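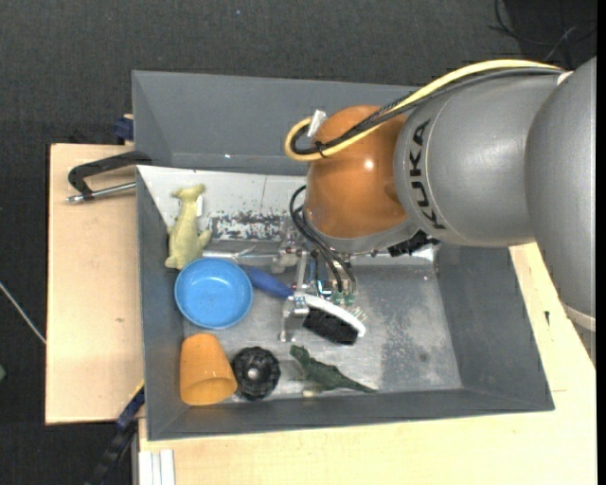 What the arm changed on our bench

I work in returns at Mekholm. People send back household goods and toys, and we sort what can go out again from what can't. Until April this was all done by hand. Now one of the benches has a KUKA arm on it, and I've been meaning to write down how that has gone.

The work is easy to explain. Mixed items go into a gray bin. Somebody picks them out one at a time, looks them over and puts them where they belong. A brush, a bowl, a cup, a stuffed or plastic animal, it doesn't matter. You do that for 8 hours and your wrists know it. On the arm's bench the picking is done by the arm, and the person there does the looking over and the paperwork.

Before it started there was a meeting. Dennis Muriithi from the office told us no jobs would be cut this year. Weronika asked about next year and he said he couldn't promise that. I thought it was a fair answer, though it didn't make anyone feel better. Two people put in for transfers to the Waweru building the same week. One of them has since come back.

The first weeks were slow. The arm would stop and wait for somebody to clear it, and whoever was closest had to walk over. We were keeping up with our own benches at the same time, so that caused some bad feeling. Josphat Koech finally asked for one person per shift to be assigned to it, with their other numbers taken off the board. That was approved in a couple of days. I wish it had been set up that way from the start.

What I notice most is how the job feels different depending on where you stand. At a hand bench you set your own pace, more or less. You can go fast before lunch and ease up after. With the arm you are waiting on it or it is waiting on you. Josphat likes it. He says he goes home less sore and I believe him. Weronika can't stand it and trades her turns whenever she can. I'm somewhere between the two. My shoulder has been better, but the shift feels longer.

Flat things and round things seem to be what we get called over for most. Soft toys vary. I have stopped guessing.

There is also new work that didn't exist before. The cables around the wrist have to be looked at before each shift, and the clamps on the bin checked so it sits where it should. Salim Rugemalira took the two-day training for this and now he is the one we call. He got a small raise for it - smaller than he asked for, but it is on his check. Two more people can take the training in the fall. I put my name down.

The counts still cause arguments. Last month our line did 3,547 items, and the sheet had them all in one column, as if every bench were the same. If the arm's bench has a good day it makes the hand benches look slow, and if it has a bad day we get asked why the line is behind. Weronika wrote to Dennis about splitting the column. He said he would bring it up.

We used to talk more, too. Four of us stood close enough to hear each other, and now the arm's bench takes up the space in the middle. I mostly talk to Salim at break.

I'm on the arm again Monday and Tuesday, then back to the hand bench for the rest of the week. If they split the column I'll post an update.

Posted 2020-06-18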